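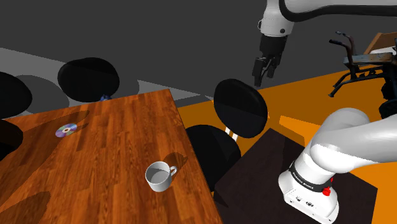 Mug and disc on the table

Old data discs, is there any point keeping them??

Posted by tealkettle

Cleaning out my dad's desk and there's a spindle of burned CDs in it, plus more in shoeboxes. Family pictures mostly, scanned slides, some tax stuff. Written on with marker, a few with paper labels. Oldest ones are from 2000 or so. Tried three on my laptop with a cheap USB drive. One fine, one super slow, one doesn't show up at all. Are they dying or is it the drive? And what do I do with them after, can they go in the recycling. Need the desk gone by Monday so quick answers please

Cristian Marulanda

Could be either. Try the bad one in a different drive before you give up on it, an old desktop drive if you can borrow one. They're often better at reading burned discs than the thin USB kind. Clean it first. Soft cloth, little water, wipe straight from the center out to the edge, not in circles. Dry it all the way.

Then copy the whole disc to a folder, don't open pictures one at a time off the disc. If it stalls, skip that file and get the rest, come back later. I did my mother's last October, 1260 pictures, lost maybe a dozen. Took a few evenings. Slowest ones I ran at night.

Leave the paper labels alone!! Peel one and the shiny layer can come off with it and thats where your data is.

Two copies when you're done. One on an outside drive, one somewhere not in your house. The slow disc do first, today, it won't get better.

bramblefoot

just throw them out, if you havent looked at them in 20 years you wont

Posted by oh_lorna

Don't listen to that, you'll want the slides. Agree with Cristian on most of it. For getting rid of them, curbside here won't take discs, they jam the sorting line. Call your town and ask, ours has a bin at the transfer station. Tax ones, cut in half with heavy scissors first, put a towel over or you get splinters everywhere. Cases are a diffrent plastic so keep them seperate.

Also you don't need the discs copied by Monday, only the desk emptied. Put them in a box in a closet, standing up, out of the sun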